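3.2 Return of damaged parcels

Sellers in the Erkum sample handled returns in very different ways. Of the 209 small shops that answered our survey in May, almost 7 in ten had no written rule for goods that arrived broken. Most settled each case by email. Shops that sold through Worari had to accept a return within two weeks, and their answers were more alike.

We asked each shop who paid for the return trip. Where the buyer paid, fewer parcels came back, but complaints took longer to close. Claeys found the same pattern in her earlier work on ceramics sellers in Brulwood, though her shops were larger and shipped mostly by pallet.

Box size was recorded in three classes. The small class covers cardboard boxes that one person can lift with one hand (Figure 2).

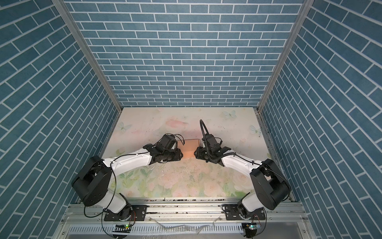 Figure 2. A small cardboard box on a floral tabletop.

Damage claims were not spread evenly over the year. Shops reported more of them in the weeks before a holiday, when carriers took on short-term staff. We did not ask for carrier names, so the effect cannot be tied to one firm. The shops in Wan left this question blank more often than the others, and we dropped them from Table 4.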